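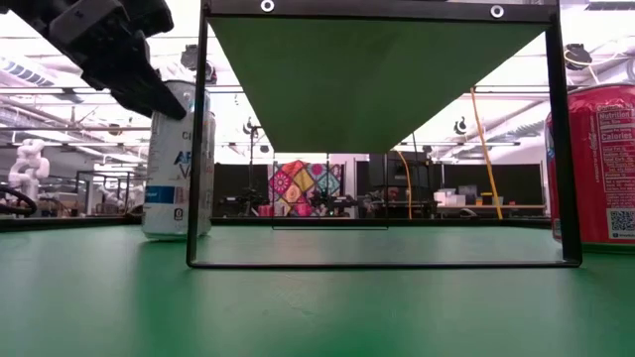 What kind of finish suits a work table under long ceiling lights?
A matte one. Gloss throws the lights back at anyone working at the table and makes small objects harder to pick out, while a dull top keeps glare low at most working angles.

Green-top table and frame: gallery

The pictures on this page cover the green-top table, the black metal frame and the drink cans used with them. The table is listed in our furniture register as Astomgate, item 67. The frame has no number of its own and is filed with the table. Notes are kept short. Anyone who needs the full dimensions should ask for the Astomgate sheet, last revised in February.

1. Frame, upright. Black rectangular metal with a slender leg at each side and a flat bar at the bottom. Green fabric hangs from the top bar and ends well above the table, so the lower part of the opening stays clear. A tall white can stands by the left leg and a red soda can by the right one, with the Nutrition Facts panel showing.

The fabric should be checked for an even hem whenever the frame is moved. A panel that has slipped on one side can be corrected at the top bar. Pulling on the lower edge stretches the cloth and does not fix the slip.
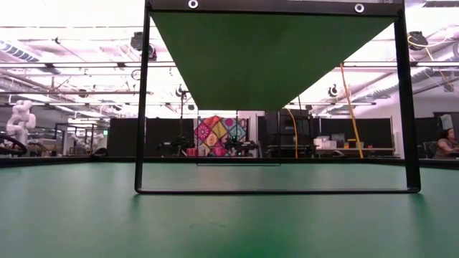
2. Black frame with green fabric panel and thin transparent sheet.

The sheet shows only as fine lines, and its lower edge stops a short distance above the bottom crossbar. Two round metal grommets are set in the top bar above the fabric. The dark raised rim along the far edge of the table is easy to catch with a sleeve when reaching over, and small parts tend to collect against it. Wipe along the rim first and the open surface second.

Clear sheets of this type should be handled by the edges. Fingerprints are hard to see straight on and very easy to see from the side. We use a dry Dornetti cloth and no spray. Spares are stored flat between two pieces of card, 26 to a folder, on the Briggs shelf. 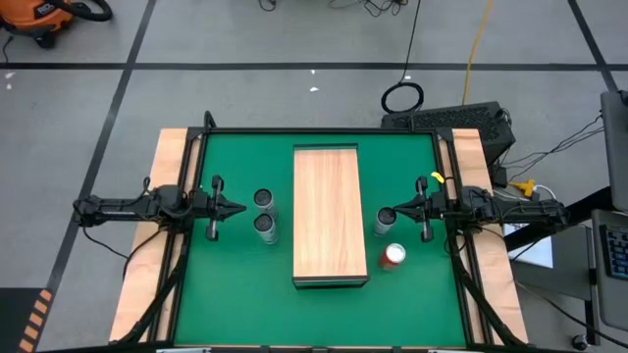
Ka-ming Ho

3. Long box on the green surface, seen with cans on both sides. The top of the box is a light wooden panel with the grain running lengthwise and soft reddish streaks toward the far end. Silver-gray cans with dark tops stand to the left, and a silver-gray can and a red one to the right. Pale wooden side panels run along both edges of the work surface, with black rails over them.

Light wood marks quickly. Cans leave rings if they are put down damp, and the rings go into the grain within a day. Matúš Šťastný has asked that cans be dried before they go on any wooden part, including the side panels. The Coltell wax in the drawer is for the side panels only. It leaves a film that does not come off the green top without solvent, and it should be kept well away from the fabric

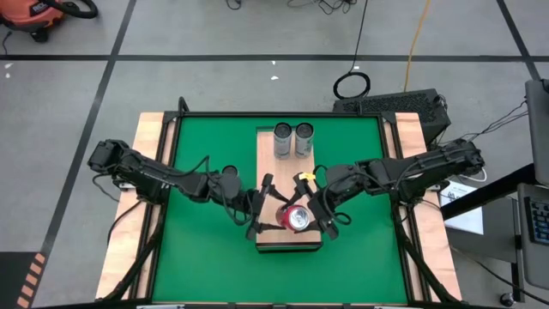
and from the clear sheets, which cloud on contact. One thin coat is enough. Leave it overnight before anything is set down on the wood.

Requests for larger copies of any picture should quote gallery 63 and the number next to the caption.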